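Sorting Everyday Objects on a Shared Table
Project report, Plunstead course in Home and Workplace Organisation
Author: Ülle Mägi

1. Background

In our student house the common table is used for everything. People eat there, leave their post there, and put down what they have in their hands when they come home. In the evening it is difficult to find a free place for one plate. My project began from this small problem. I wanted to know which objects stay longest on a table, and if a simple sorting rule can help people to put them away.

In the course we had read the Fajardo method, which divides things by the room where they belong. I found this method not easy to use in a house where most rooms are private. For this reason I tried another division, by what must happen to the object next: it is eaten, it is thrown away, it is worn, or it is stored.

2. Method

I asked 12 residents to keep a table diary during June. Each person wrote down in the evening what was on the table and where it went afterwards. Eight of them finished the diary. The others stopped after the first pages, so I did not use their notes.

For the sorting practice I chose mixed objects of the kind which came often in the diaries. They were spread over a table with a felt cover, without any order. I wanted light and heavy things, soft and hard things, and also one thing which does not fit well in any group.

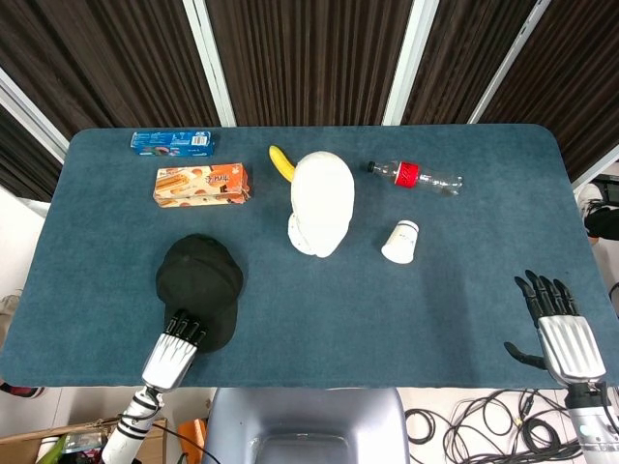

Photo: Ü. Mägi, project archive, Plunstead

The food group is the easiest to understand. The banana and the biscuit box both go to the kitchen, but not to the same place — fruit should stay where people see it, and biscuits go in the cupboard. In the diaries, fruit was often forgotten when it was behind something bigger, and on the practice table the banana is also partly hidden, behind the white head form.

The plastic bottle and the paper cup I put in the group "throw away". The bottle lies on its side and can roll, so I recommend to take it first. A paper cup is a small object, but several residents wrote that one cup on the table invites more cups. The bottle needs one more decision, because in our house the bottles with deposit are kept in a separate bag.

The black cap belongs to the group "wear". Caps, scarves and gloves were the objects with the longest stay in the diaries. I think the reason is that they have no fixed home. A hook near the door would be enough.

The flat blue box was more difficult. Closed boxes stay on a table because a person must first find out whose they are. The head form was my object without a group. In the end I wrote it under "store", on a high shelf, but I am not fully satisfied with this answer.

3. Results

After the practice I placed two Draretti baskets and a hook by the door of the common room. In the last part of the month, 70 per cent of the objects in the diaries left the table on the same evening. I do not have a good number for the time before the baskets, so I cannot say how big the change was.

4. Problems

The labels on the baskets were too small and I had to write them again. The group "store" became too full. Next time I would divide it in two and give it one day for emptying.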